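# The sofa, before the guests

My mother used to say that a living room is judged from the sofa. I did not agree with her when I was a boy, but now I have a sofa of my own and I think about this sentence every time somebody writes that they will come for coffee.

We moved to Sturanville in September. The sofa came with us in the van, and for two nights it was the bed of my friend Amedeo, who helped to carry it. It is black with rows of small white shapes. My wife sees drops, I see fish scales. When we bought the cover she was afraid that the pattern would be too strong for a small room, so we agreed that the cushions must be all of one color. We chose a mustard orange. I paid 30 dollars for the large one, and I still find it expensive for a cushion.

The difficulty with our sofa is that it collects things. It is the first place you meet when you enter, and it is soft, so everything lands on it. Concetta Serra, our neighbor from upstairs, told me that in her family they had a rule: before dinner, each person takes from the sofa what is theirs. I tried this rule. It was respected for 3 days.

So now I do it in a different way. I begin at the right end, where the most things arrive, and I go to the left. I do not carry each thing to its final place, because then I find something else to do in the other room and I do not come back. First I only lift and collect. The cushions I leave for the last. The large one goes in the middle and the smaller ones go to the sides, a little bit leaning, so it does not look like a furniture shop. 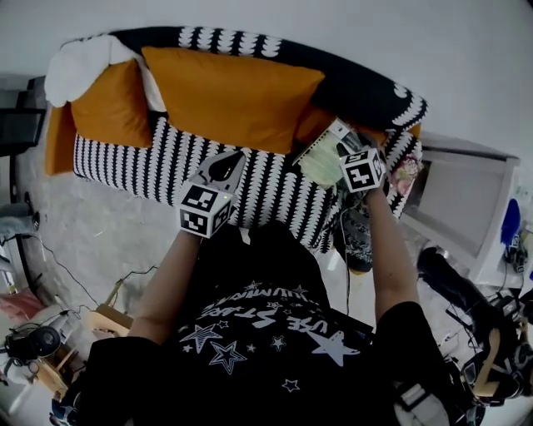

*The right end first, with the green box.*

I like this green box with its lid. It is light and you can see a little through it, so it never disappears completely, even on a bad day.

The white throw stays on the left corner of the backrest. Nives Santoro, who has very good taste, suggested to fold it in a square, but I prefer it when it falls as it wants. In winter it will be used every evening anyway.

Next time I would like to write about the shelf in the hallway. It is still waiting for 2 screws.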